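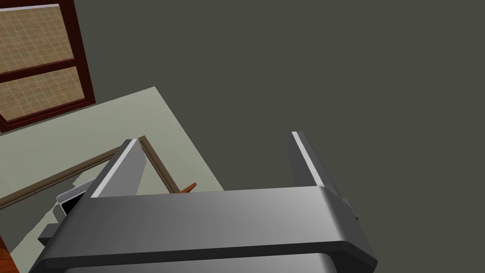 August, Equipment Diary, Mollport Residence

The two Drundell amplified telephones arrived at 9:40 a.m. and were entered under stock number 3369. Ms. Shimada placed one in Room 92 and the other at the second-floor desk. The volume control is firm, and the buttons are large enough for residents with limited sight. The ringer was set one step below its highest level at the request of Mr. Katayama.

The cord supplied does not reach the bed in Room 92. A longer one has been ordered from Zolis. Mr. Pîrvu asked whether the handset would work with his hearing aid, and the question has been passed to the supplier.

Extension 443 remains out of service. The line technician is expected before noon tomorrow.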